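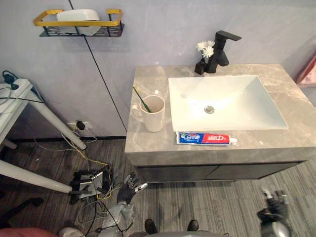
식초와 베이킹소다를 둘러싼 오해, 그리고 그래도 쓸 만한 살림 요령

2021년 4월 21일 · 살림 메모

식초와 베이킹소다를 섞으면 거품이 납니다. 보글보글 올라오는 걸 보고 있으면 뭔가 대단한 청소가 벌어지는 것 같지요. 산과 염기가 만나 서로를 없애는 중이고, 다 끝나면 그릇에는 아세트산나트륨이 조금 녹은 물이 남습니다. 초등학교 과학 시간에 화산을 만들던 그 재료입니다. 그 화산으로 교실이 깨끗해졌다는 이야기는 들어 본 적이 없습니다.

그래도 둘 다 따로 쓰면 제법 일을 합니다. 저는 부엌 찬장 맨 아래 칸에 식초 한 병, 베이킹소다 한 봉지, 구연산 한 통을 두고 삽니다. 그 옆에는 Prilell 다목적 세정제가 있는데, 산 지 오래됐고 향이 너무 진해서 거의 줄지 않습니다. 버리기는 아깝고 쓰기는 싫은 물건의 자리가 어느 집에나 하나씩 있는 법입니다.

먼저, 절대 섞지 말 것

식초나 구연산을 락스와 섞으면 염소 가스가 나옵니다. 이건 농담할 거리가 없습니다. 같은 날 쓰는 것도 되도록 피하고, 꼭 써야 하면 한쪽을 물로 충분히 헹군 다음 창문을 열어 두세요. 암모니아가 든 세정제도 락스와 만나면 안 됩니다. 라벨이 떨어져 정체를 모르는 통이 있다면 그건 세제가 아니라고 생각하고 손대지 마세요. 저희 집 다용도실에도 그런 통이 하나 있었는데, 결국 구청 폐기물 안내에 전화해서 물어봤습니다. 통화 대기가 길었습니다.

전기포트

물때가 낀 포트에는 구연산이 식초보다 낫습니다. 물을 가득 붓고 구연산 한 큰술을 넣어 끓인 뒤 30분 그대로 두었다가 버리고, 맹물로 두 번 더 끓여 버립니다. 식초로도 됩니다만, 그 뒤 며칠 동안 커피에서 오이무침 맛이 납니다. 제 포트는 Stolteo에서 나온 것인데 설명서에 한 달에 한 번 하라고 적혀 있습니다. 저는 분기에 한 번 하고, 그나마도 바닥이 달 표면처럼 변해야 합니다.

냉장고 냄새

베이킹소다를 뚜껑 연 그릇에 담아 냉장고에 넣어 두는 방법은 널리 알려져 있습니다. 널리 알려진 만큼 널리 방치되기도 합니다. 석 달이 지나면 표면이 딱딱해지고, 1년이 지나면 그릇째 가족이 됩니다. 그릇에 넣은 달을 적은 테이프를 붙여 두세요. 지난 10월에 붙인 제 테이프는 벌써 저를 조용히 꾸짖고 있습니다. 다 쓴 소다는 개수대를 문지르는 데 쓰면 됩니다.

물론 냄새의 진짜 원인은 대개 채소 칸 맨 밑에 있습니다. 소다보다 먼저 그쪽을 확인하시길.

탄 냄비

바닥에 물을 자작하게 붓고 베이킹소다 두 큰술을 풀어 약한 불에 끓입니다. 식으면 나무 주걱으로 밀어 봅니다. 안 떨어지면 한 번 더. 세 번까지 해 보고 안 되면 그 냄비는 이제 그런 냄비입니다. 알루미늄 냄비에는 하지 마세요. 까맣게 변합니다. 카레를 태우고 소다까지 넣어 냄비를 두 번 망친 사람의 조언입니다.

돌 상판에는 식초 금지

대리석, 석회암, 트래버틴은 산에 약합니다. 식초를 뿌리면 광택이 있던 자리에 뿌연 자국이 남는데, 이건 때가 아니라 돌이 깎인 것이라 닦아도 지워지지 않습니다. 레몬즙도 마찬가지고, 탄산음료도 오래 고여 있으면 좋을 게 없습니다. 중성 세제를 물에 몇 방울 풀어 부드러운 천으로 닦고, 젖은 천으로 한 번, 마른 천으로 한 번 더 훔칩니다. 우리 집 상판이 진짜 돌인지 돌 무늬인지 모르겠다면 진짜라고 치고 대접하세요. 손해 볼 일이 없습니다.

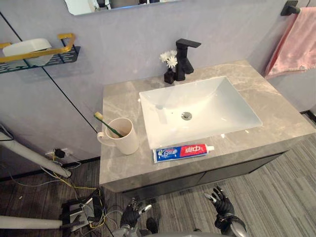
회색 대리석 상판과 흰 사각 세면기

검은색 수전도 비슷하게 조심해야 합니다. 표면에 입힌 마감이 벗겨지면 되돌릴 길이 없습니다. 철 수세미, 연마제, 강한 산은 모두 멀리하고, 물방울이 마르기 전에 닦는 습관이 제일 잘 듣습니다. 습관이 제일 어렵다는 점만 빼면요. 저는 Bergmann 극세사 행주를 욕실 문고리에 걸어 두었습니다. 걸어 둔 것만으로 절반은 했다고 믿고 있습니다.

배수구

소다를 붓고 식초를 부어 거품을 내는 방법은 보기에 좋습니다. 막힌 배수구가 뚫리는 경우를 보면 뒤따라 부은 뜨거운 물과 그 사이에 찔러 본 철사가 더 애썼을 가능성이 큽니다. 머리카락은 소다에도 식초에도 녹지 않습니다. 플라스틱으로 된 길고 톱니 달린 머리카락 제거기를 동네 철물점에서 2000원에 샀는데, 이 집에서 돈값을 가장 잘한 물건입니다. 끌려 나오는 것의 모습은 설명하지 않겠습니다. 식전에는 하지 마세요.

플라스틱 배관이 많은 집이라면 펄펄 끓는 물은 피하고 손을 담그기 좀 뜨겁다 싶은 정도로 부으면 됩니다.

치약으로 닦는다는 것

치약에는 고운 연마제가 들어 있어서 은수저나 머그잔 안쪽 찻물 자국에는 제법 듣습니다. 운동화 고무 부분도 봐줄 만해집니다. 다만 치약은 비싼 편이고, 거품을 헹구는 데 물이 많이 들고, 다 닦고 나면 신발에서 박하 향이 납니다. 안경 렌즈와 휴대전화 화면, 광택 있는 플라스틱에는 쓰지 마세요. 잔흠집이 생깁니다. 인터넷에서 된다고 한 사람은 대체로 그다음 사진을 올리지 않았습니다. 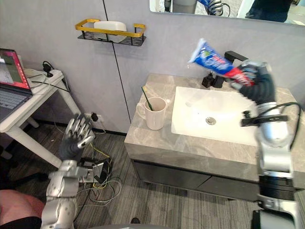

세면대 위의 파란 치약 튜브

알뜰한 분들은 튜브를 갈라서 끝까지 씁니다. 저도 해 봤는데 이틀 치가 더 나왔습니다. 가위에 묻은 것을 닦느라 든 시간은 계산에 넣지 않았습니다.

세탁기와 수건

섬유유연제 대신 식초를 반 컵 넣으라는 조언이 있습니다. 수건이 덜 뻣뻣해지기는 하는데, 매번 그러면 세탁기 안쪽 고무 패킹에 좋을 것이 없습니다. 저는 가끔, 수건에서 장마철 냄새가 날 때만 헹굼 칸에 조금 넣습니다. 식초 냄새는 마르면서 대부분 날아갑니다. 수건이 뻣뻣한 원인은 세제를 너무 많이 넣은 것일 때가 많으니 세제부터 줄여 보시고요. 계량컵에 그어진 선은 권고이지 목표가 아닙니다.

흰 양말을 소다 물에 담가 두는 것도 해 봤습니다. Stirkurcombe 면양말 13켤레를 하룻밤 담갔고, 다음 날 아침에는 약간 덜 회색인 양말 13켤레가 있었습니다. 발바닥 부분은 예전 그대로였습니다. 산소계 표백제를 따뜻한 물에 풀어 쓰는 편이 빠릅니다.

칫솔과 컵

칫솔꽂이 바닥에 고이는 그것에 대해서는 다들 알면서 말을 안 합니다. 구멍이 좁은 꽂이는 속을 닦을 방법이 없으니 입이 넓은 컵이 낫습니다. 설거지할 때 같이 씻으면 그만이라서요. 이 빠진 머그잔에게 제2의 인생을 주기에도 좋은 자리입니다. 칫솔은 머리가 위로 가게 세워 두고, 서너 달에 한 번, 또는 솔이 옆으로 눕기 시작하면 바꿉니다. 물러난 칫솔은 타일 줄눈과 창틀 담당으로 발령이 납니다. 발령받은 칫솔에는 손잡이에 고무줄을 하나 감아 두세요. 안 감아 두었다가 생기는 일은 상상에 맡깁니다.
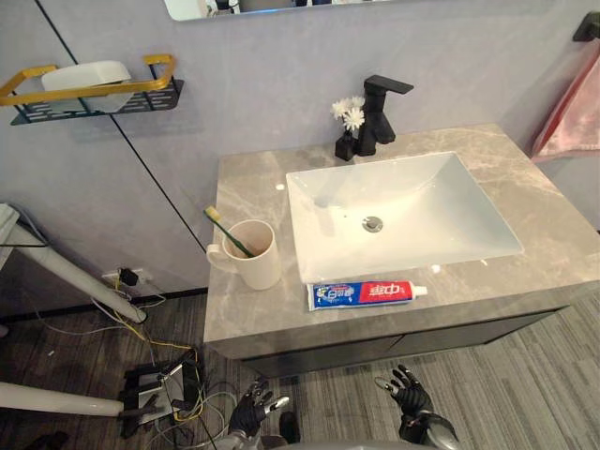
흰 머그잔에 꽂은 초록 손잡이 칫솔, 수전 옆에는 작은 꽃

꽃병도 한마디 하자면, 안쪽에 낀 물때는 생쌀 한 줌과 미지근한 물, 주방 세제 한 방울을 넣고 흔들면 떨어집니다. 목이 좁은 병일수록 잘 됩니다. 쌀은 체에 받쳐서 버려야지 그냥 개수대에 부으면 앞의 배수구 항목으로 돌아가게 됩니다.

유리창과 거울

물과 식초를 반반 섞어 분무기에 담습니다. 신문지로 닦으라고들 하는데 요즘 신문은 잉크가 묻어나기도 하고, 무엇보다 집에 신문이 없습니다. 마른 극세사 천이면 충분합니다. 거울 아래쪽 가장자리에 물이 스며들면 뒷면이 까맣게 일어나니 거울에 바로 뿌리지 말고 천에 뿌려서 닦으세요. 거울 밑에 돌 상판이 있으면 더욱 그렇습니다.

햇볕이 드는 시간에는 닦지 않는 편이 낫습니다. 닦자마자 말라서 줄이 남고, 안 보이던 얼룩까지 보여서 일이 커집니다.

자주 받는 질문 두 가지

식초는 어떤 것을 써야 하느냐고들 물으시는데, 제일 싼 양조식초면 됩니다. 사과식초는 당분이 남아 끈적일 수 있고, 발사믹을 청소에 쓰겠다는 분이 한 분 계셨는데 말리고 싶습니다.

소독이 되느냐는 질문에는 기대하지 말라고 답합니다. 도마를 소독하려면 소독용 알코올이나, 제품 설명대로 묽힌 식품용 살균제를 쓰세요. 저희 집 찬장에 든 식초로 해결되는 일은 95퍼센트가 물때이고, 나머지는 냉면입니다.

다음 글에서는 싱크대 밑 수납을 다룹니다. 저희 집 것부터 치워야 해서 조금 걸립니다.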